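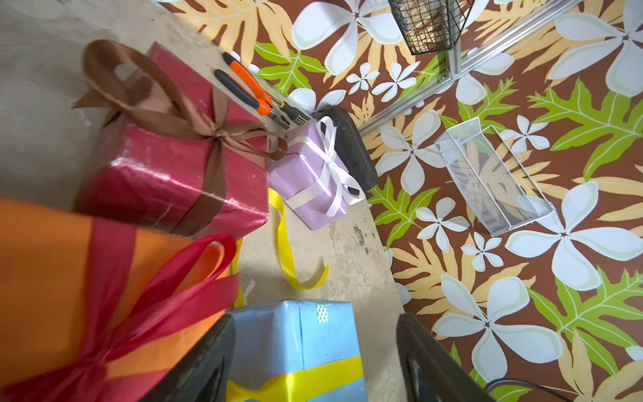

Will it pick up a box with a bow on without flattening the bow, Bukola Igwe asked, and can it find the ribbon if the ribbon's just lying there. Yes to the first if you set the grip height properly. Second one depends on the colour of your table, see Ribbon further down.

# Prilora G2 finger and wrist camera kit

Two-finger gripper, black fingers, wrist camera, bracket, cable. Bolts to the Plisel arm and most others with the same flange. For light parcels, gift boxes, cartons, small tools. Not for bottles. Not for anything that drips.

**Price:** £900 the kit, VAT on top. Fingers on their own, please ask, price is changing.

**Stock:** in, 34 kits on the shelf as of May 7, 2024. Next lot September.

## What's in the box

- gripper body, fitted with fingers
- wrist camera and bracket (left or right hand mounting, say which)
- one cable, camera to controller
- 6 cable clips
- hex keys
- spare finger pads, one pair
- printed sheet. The sheet is for the old bracket, ignore page 2, new page 2 is on the downloads tab

Not included: arm, controller, power supply, flange adaptor.

## Picking wrapped boxes

Shiny wrap is harder than matt. Creases in glossy paper throw highlights back at the camera and the box edge wanders a bit between readings. Turn the overhead lights down or move the lamp to one side. That fixes most of it.

Red, orange, pale blue and lavender wrap all fine on a grey table. Haven't tried clear cellophane, don't ask yet.

Grip height: below the bow, above the table. Sounds obvious. The default is mid-height and on a tall box that's fine, on a low box with a big bow you'll be squashing loops. Set it per box size in the Faltitis software, under Pick > Height, and save it or it goes back to default when you switch off. Approach from a side where the loops don't hang over.

Force: start at the lowest setting and go up. Soft card dents well before it slips.

## Ribbon

Loose satin ribbon is the awkward one. It curls, it lies in an S, it has no proper edge to aim at. The camera sees yellow on grey well enough, white on a pale top much less so. Pinch near an end and lift slowly. Pick it in the middle and you get two tails dragging across whatever else is out.

If ribbon isn't part of the job, tick Ignore Thin Items and the software leaves it alone. It'll also leave pens alone, and thin screwdrivers, so think first.

## Cable

Clip it. All of it, along the arm, clips are in the box for that. A slack loop hanging near the fingers will end up under a finger sooner or later, and the camera plug is the bit that gives. Replacement cables £21.

## Camera view

Wide lens, mounted close. You'll see both fingertips at the bottom of the picture, which you want. Anything right up against the lens goes soft, and moving fast blurs it as well. Slow the last bit of the approach if your picks are missing to one side.

Patterned floor? If the floor shows past the table edge and it's got leaves or flowers or stripes on it, crop it out in the software. Setup > Work Area, drag the corners. Busy floors give false finds.

## From customers

Fiona Rennie: good kit, bracket is a faff. Two goes to get it square. Fine since.

Houshang Abbasi: wish the force setting had numbers on it instead of a slider. Otherwise does our small cartons all day.

(Numbers are coming in the next software update. Slider stays too.)

Kelly Kettle: pads wear on rough card, order spares when you order the kit.

## Fitting and returns

We can fit on site, Óisin Ó Briain does the bookings, half a day normally. Or do it yourself, four bolts and the cable. Recieved damaged? Tell us before you bolt it on, we can't take it back with marks on the flange.

Flange adaptor for Mikkelsen arms is a separate item, same page, scroll down to Accessories.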